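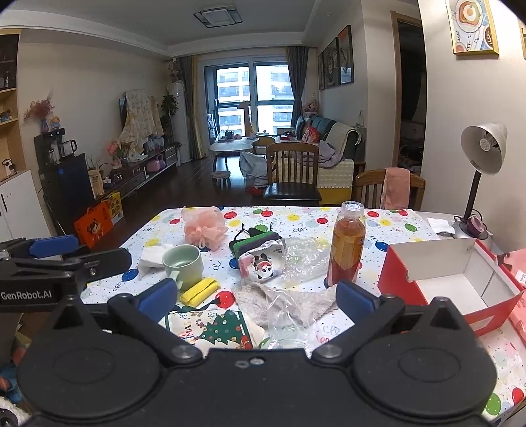 Does a softer finger pad make a hand-held gripper better at household packing?
Only for some items, and by less than the published claims would lead one to expect.

4.2 Pad comparison on mixed household items

We compared 2 finger pads, the stock Mendance pad and the softer Ivine pad, on the box-packing task. Each pad was used for 800 demonstrations, with the same operators and the same pool of items. Policies were trained separately and run on the Astwood arm under the Ragnarsson controller, with no tuning between conditions.

The softer pad did better on mugs and bottles. We are reluctant to read much into this. Operators squeezed harder with it, and our logs cannot separate pad material from grip force. On fabric and netting the advantage disappeared, and two of our operators preferred the stock pad for anything thin. Earlier reports of a general benefit relied mostly on rigid objects placed one at a time on a bare bench, a setting that flatters almost any pad.

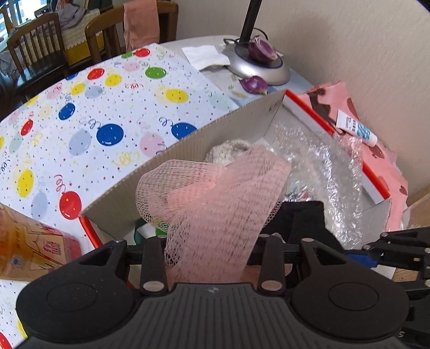
Why are mesh and netting harder to release than to pick up?
The material snags on pins and pad edges as the fingers open, and the policy has few examples of shaking it free.

Figure 3. Packing with the hand-held gripper: a pale pink piece of mesh held over an open cardboard box.

Pads were replaced every 10 sessions in both conditions. We did not measure wear between replacements, so a drift within that window remains possible. Until it is ruled out, we would not recommend changing pads on the strength of these results.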